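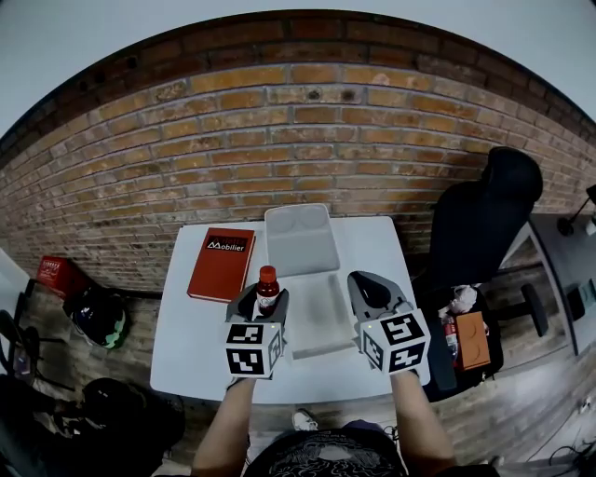 Clerical officer exam: wrong answers vs. blanks in the numerical section

scaldeira_aurora
The notice for the Jasberg clerical intake is out (June 2019, PDF on their site). Paper 1 is reasoning and general awareness, Paper 2 is numerical and language. Page 11 says a wrong answer in the numerical section costs a quarter mark. Does a blank cost anything? The wording is "unanswered items receive no credit," and I can't tell if that applies to the sectional cutoff too.

rcoelho
No credit means zero. A blank doesn't subtract. The cutoff is computed on the net score, so blanks only hurt by leaving you short.

padonar_user
Disagree on the second part. In the November intake the cutoff was applied to the raw score and the deduction came in at the merit list stage. Check the section on normalization.

rcoelho
I sat that one. My scorecard had one column for the section and it was net.

padonar_user
The scorecard is printed after normalization. It doesn't tell you which figure they used for the cutoff.

Brenda Bloxham
Practical question: does it change what anyone should do? With four options and a quarter off, a pure guess has an expected value of 1/16 of a mark. If you can rule out one option it goes up to 1/6. Guessing is slightly positive either way.

scaldeira_aurora
Numerical has five options this time.

Brenda Bloxham
Then a pure guess is worth exactly zero. Rule out one and it is 1/16. I would leave the cold ones blank and use the time on data interpretation.

f_antunes
What are people using for general awareness? I have the Prellness monthly digest and the Rebelo question bank, 3,000 items. The bank repeats a lot – same appointments and awards questions with the options shuffled.

rcoelho
Digest only, last six months. Rebelo is fine for reasoning.

padonar_user
Rebelo's reasoning sets are easier than the real paper. Use up to 600 of them for speed, then switch to past papers.

scaldeira_aurora
I emailed the helpdesk about the cutoff. Their reply quotes the same sentence from page 11.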